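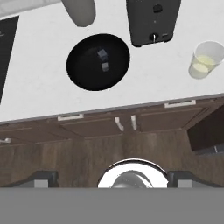 Household chores are still harder for a machine than most factory work, according to Lucinda Kasprzak, and she does not expect that to change in the next couple of years. A factory arm sees the same part in the same spot all day, she told a lunchtime audience at Trura on Friday. A kitchen is laid out differently in every home, and somebody has always moved the cups.

Her talk covered the Gedholm trials, in which an arm with a two-fingered gripper works through everyday jobs in a simulated kitchen. The list has eight chores on it, among them setting dishes on a counter, wiping a surface and putting small items away on shelves. The software made 287 attempts between September and the end of January. It did best with solid objects that have a clear edge to grab. Thin, flat things lying on a counter gave it the most trouble, and cups with a drink in them were not far behind.

Speed is the other problem. Clearing a place setting took the arm nearly two minutes, and that was on a good run.

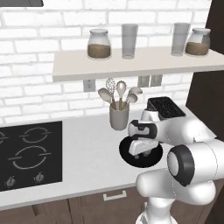 Can a machine clear a kitchen counter without help yet?

Parts of the job, on a counter it has practiced on. Move it to a new kitchen and the success rate drops, sometimes to the point where a person would be quicker doing the whole thing by hand.

Dwayne Thibodeaux, who spoke second, was more hopeful about shop floors. Stocking shelves and sorting returns are closer to what the current software can handle, he said, as long as the shelves stay put and the goods come in a few known shapes. He has been comparing notes with Villanueva, where two arms are set to start on returns at the warehouse this spring. Staff there will still deal with anything soft, torn or badly packed. 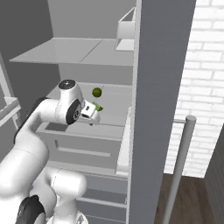

Skollau Institute | Department of Applied Automation | News

Putting a small object on a shelf, or taking one off, will get more attention in the next round of Gedholm trials. The gripper has to go in under the board above without touching it, and Kasprzak said many of the failed runs ended with a bump on the way in – the grasp itself was usually fine.

The next round will use the same eight chores so the results can be compared. Slides from both talks are available from the department office.

Posted February 18, 2022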